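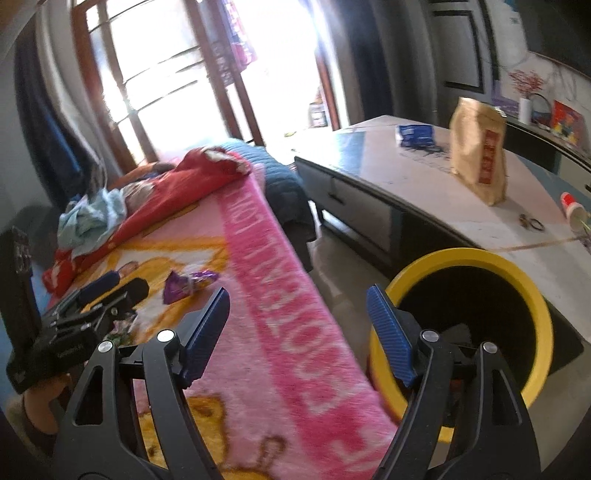
Thoroddsen G4 hand-held gripper
Home chores kit, two-finger
Page updated 2025-08-06

Two-finger gripper you hold and drive yourself. Do the chore by hand, log it, train the arm on it later. Same jaws go on the Drivham bench arm with no adapter. That's the short version. Longer version below, incl. what it can't do, as we get asked that more than anything else.

In stock at Skasoscombe. Coscombe depot restocks in November.

What's in the box
G4 hand unit with handle
Jaw set, black, fitted
Blue ribbed grip pads, fitted, plus 2 spare pairs
Side bracket with clamps
Hex key, pad tool
Quick start card (full manual is a download)

Not in the box: camera, charger, arm, carry case. Case is a separate line, see Accessories.

Specs
Jaw opening, max: 126 mm
Fingers: 2
Pads: ribbed, push-fit, replaceable
Trigger: spring return, one finger or two
Handedness: either
Log rate: 50 per second
Arm mount: Drivham bench arm, direct. Others, ask first

Can machines do the chores yet?

Some. Depends on the chore, depends on the room. We sell the tool so take this how you like, but we'd sooner you read it now than send the kit back.

Picking up litter and dropping it in a bin. Closest to done. Wrappers, packets, balled-up paper. Bin has to be open and not move between runs, or you need plenty of demos with it in different places. Thin wrappers are the hard part. They lie flat, they stick to fleece, they fold away from the pads just as you close. Come in low and let the pads pinch a bit of the cloth if you have to, then lift and drag free. On a hard table it's easier to see but harder to get under. Flat packets on a smooth top, slide to the edge first.

Clearing a low table. Half way. Boxes and upright bags fine. Small bottles fine if there's room both sides for the jaws. Scissors no. Well, yes, sometimes, but an arm swinging scissors through a bedroom is not something we'll support and the warranty page says so.

Opening a drawer. Works on pull handles. Slot handles are hit and miss, the jaw tips are thick. We're looking at a slimmer tip for this, no date.

Making a bed. No. Not with one gripper. You can drag a blanket corner up and it looks good on video, then the other side slides off. Two G4s, one in each hand, gets you better demos, but the arms still lose the edge of the cloth about as soon as it folds under. Several customers working on it. Quilts worse than fleece.

Folding. Towels on a clear table, slow. Anything heaped up on a bed, no.

Shop floor. Better story. Parts in trays, parts out of trays, scrap to the scrap bin, same light all day. The Skasoscombe packing bench has an arm doing offcuts now and a person walks over when it stops. It does stop. Someone still has to be in the building.

So: tidying small stuff, nearly. Whole room, no, and don't let anyone sell you that.

Tips for good demos

Rooms with one big bright window are the usual complaint. Set exposure before you start and keep it fixed. If the window blows out, fine, as long as the table and the floor are readable. Draw a curtain if you have one.

Don't tidy before you record. People do this every time. The arm is going to meet the bunched-up sheets and the odds and ends, so the demos need them too.

Move the bin. Move the table a bit. Change the blanket if you've got another. A strong print is good to train on, the model has to learn that a picture on the cloth isn't a thing to pick up.

Keep your free hand out of it. One hand on the handle, other one behind your back if that's what it takes.

Open the jaws all the way before every pick, even for small things. Half-open starts give you half-open runs later.

Failed picks: keep them, mark them. Don't delete. You'll want them.

Care

Wipe pads with a damp cloth, no solvent. Fluff from blankets gets in the ribs, use a soft toothbrush. Check the screw heads on the jaw pivots weekly if you use it daily. Snug, not tight. Overtightening is the top reason units come back with a stiff left jaw. Don't oil the pivots.

Swap pads when the ribs go shiny. Both sides together, pls.

Accessories
Pad pack, blue, 4 pairs
Carry case, hard
Wrist strap
Long handle (for floor work, saves your back)
Drivham arm plate, spare
Replacement jaw, left or right, say which

Questions we get

Does it work left handed? Yes. Flip the bracket to the other side, takes two minutes, redo the calibration after.

Can I lift a full cup with it? You can. Don't over carpet.

Will it pick up coins? No.

Is it a toy / a litter picker? No, though it'll do that job. There are cheaper ways to pick up litter.

Do you sell trained models? No. Hardware and the logging software only. Your data stays on your own drive.

Returns: unused within 50 days, boxed. Used units, pads excluded, get in touch and we'll see what teh problem is first. Usually it's calibration.

Orders and quotes through the Skasoscombe desk. Schools and labs ask for the bench price before ordering, it can't be added afterwards.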